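Chapter 4
Fresh Water Aboard: Tanks, Pumps and Plumbing

I learned about fresh water the way most people do, by running out of it. We were anchored off Karemham on a hot Saturday, four of us on an old 38-foot trawler called Dorero, and the galley pump began to chatter while I was halfway through rinsing the lettuce. The gauge said half full. (The gauge had said half full for as long as I'd owned her!) We drank warm ginger ale until the next morning and motored home early, and I've never trusted a tank gauge since.

So this chapter is about the least glamorous system on the boat. We've done hulls and we've done engines, and I know some of you are itching to get to electronics in Chapter 5, but stay with me. A tired engine might spoil a weekend, while bad water will send the whole crew ashore with cramps.

First, a bit of arithmetic, and I promise it's painless. Dorero carries 588 litres in two tanks under the aft cabin sole. A litre of fresh water weighs very close to a kilogram, so when I fill up at the Hillard fuel dock I'm adding well over half a tonne, all of it low and well aft. She squats a little, and the boot stripe goes under at the stern. If you fill only the port tank she leans as well, and you'll spend the day wondering why your coffee slides. A bigger boat has a bigger version of the same thing: the motor yacht we'll use for the worked problems later on holds 1144 litres, and her designer put the tanks almost exactly amidships so the trim hardly changes between full and empty. Keep that in mind when you get to Problem 4.3.

Next, how much do you need? I plan on 15 litres a person a day if everyone's been spoken to about showers, and double that if there are teenagers. You can get by on far less, of course. Long-distance sailors do, and they're very proud of it, but this is a book about cruising in comfort and I like a hot rinse after a swim.

By the end of the chapter you should be able to:

Work out tank capacity from a few inside measurements, even for those maddening wedge-shaped tanks that follow the hull.

Trace a pressure system from the deck fill to the tap, naming each part along the way.

Choose between a diaphragm pump and a foot pump (I'd fit both, and I'll explain why in 4.4).

Flush and sanitize a system in spring, and drain it properly before the first hard frost.

Have a pencil handy, and if you own a boat or can borrow one, lift the floorboards before you read any further. Find the tanks. Find the shut-off valve, too, and see if it turns. Mine didn't. It took an afternoon, a heat gun and some language I won't print to get it moving.

Words you'll meet: accumulator, baffle, deck fill, sump, vent loop. They're all in the glossary, but try to pick them up from the text first.
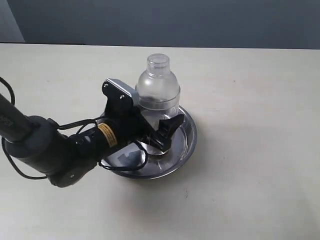
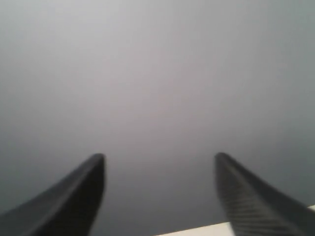 Figures 4.1 and 4.2. Clear plastic bottle in a round stainless steel bowl (4.1); two dark gripper fingers, angled inward (4.2).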